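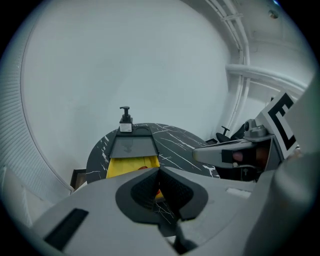
A round black table top with a marble pattern.

Bereavement leave should count the journey
By Taha Lamrani
August 12, 2018

My father died in June, in the town where I was born, 2,747 kilometres from the house where I live now. My brother rang a little before five in the morning. By seven I had rung my manager at Midex, and by half past I knew that I had three days of paid leave, starting that day.

Three days is what the staff handbook gives for a parent. I had read the handbook when I joined and had not thought about that page again. If my father had lived in the next county, three days would have been tight but possible. As it was, the first day went on finding a flight and the second on taking it, with a long wait between planes and four hours on a bus at the end. He had been buried before I got there. In our family a burial is done quickly, and my brothers could not hold it back for me. I did not ask them to.

I was away for nine days in all. Three were paid, two came out of my annual leave and the rest were unpaid. The ticket cost £845, bought on the day, one way. I am not complaining about my manager, Carol Mottram, who was kind on the phone and did what the rules allowed her to do. My complaint is with the rules.

Most bereavement policies I have seen were written by people who assume the family is nearby. They set out the relatives who count and the number of days for each. Some mention the funeral. Very few mention distance. A person who drives forty minutes to the crematorium gets the same as a person who has to cross two borders, and on paper that looks fair.

I have heard the reply to this, and it deserves an answer. Dean Penrose, who has run a small joinery shop for many years and employs several people from abroad, told me that he cannot have one worker gone for a fortnight and another back on the Thursday shift without someone asking why. He also said that a small firm feels every absence. I believe him. But he already lets people swap shifts for hospital appointments, school plays and football, and he admitted that those are not shared out equally either. People mostly understand when a reason is a good one.

What I would ask for is modest. Keep the three days, or whatever the number is, and start the count on arrival. Allow a travelling day each way, paid, where the funeral is abroad. Let people add annual leave on the end without the usual notice. Put it in writing, so that nobody has to bargain for it at seven in the morning.

The last part matters most to me. When leave is left to discretion, those who speak up get more of it. People who are new in the job, or whose English is poor, or whose visa depends on the employer, will take what they are offered and say thank you. Carol Mellor, who helps at the advice sessions I went to when I first came here, says she has met people who did not go home at all after a death. Some had no money for the fare. Others had the money but were afraid to ask for the time.

There is also the matter of mourning itself. A handbook treats the funeral as the event and everything after it as private. In many families the days after are the event. Visitors come, food has to be cooked, the Qur'an is read, papers have to be signed. My mother did not want me for the burial as much as she wanted me on the evening of the third day, when the house was full, and on the morning of the sixth, when it was not. I was glad to be there for both. I was also working out in my head what each day was costing me, and I resented that.

Some firms do better. Roland Treloar, whose family runs the packing business of the same name, changed the policy there two years ago after one of his drivers lost a sister overseas. Staff at Treloar now get travelling days on top. He told me it has been used a handful of times, and that the cost does not show up anywhere he would notice.

Employers here have been happy to hire people from a long way off. They know where we come from, as it is on the forms we filled in when we started. It should not surprise them that our parents are still there, getting older, and that one morning the telephone will ring.

I have written to the personnel office at Midex with the suggestions above. They have replied that the handbook is due for review next year.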